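Cahier de cellule, poste bi-bras, suite de la page précédente.

Relecture de la règle interne Zesell, version 2, avant application au poste de tri. Points retenus avec Rebecca Donati :
- vitesse outil plafonnée à 100 mm/s dès qu'une pince passe sous le plan du bord du bac ;
- pas de croisement des bras au-dessus du bac, même à vide ;
- câble de pince : boucle libre admise si elle reste hors du volume de travail. À vérifier à chaque changement d'outil.
État du poste, bac bleu au centre, paroi claire au fond : 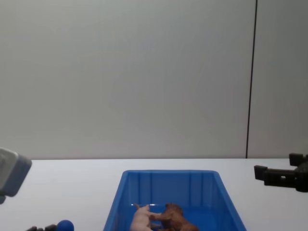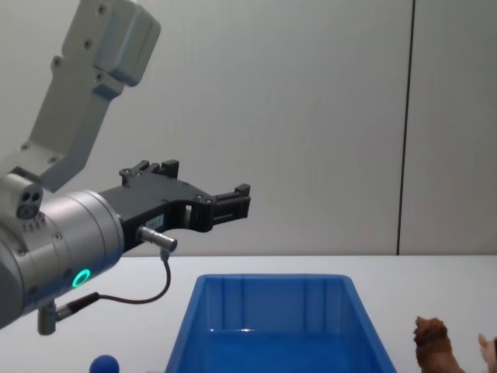 Illey, novembre

Le câble sous la pince fait un arc assez ample. La règle demande une fixation intermédiaire, la fiche Pellegrini n'en parle pas. Je garde la règle et j'ouvre l'écart 138.

Position des objets : le texte dit « dans le bac ou dans la zone de dépose », sans définir la zone. Une figurine posée contre le bac est-elle conforme ? Lino Benedetti dit oui, moi non tant qu'il n'y a pas de marquage sur la table. À trancher avec Skultadov.

Maintenance : contrôle du serrage des vis de poignet après 4000 cycles. Le compteur actuel ne distingue pas les deux bras, donc relevé à la main en attendant.

Reste à faire : reformuler l'article sur le câble, ajouter un croquis de la zone, renvoyer à Rebecca.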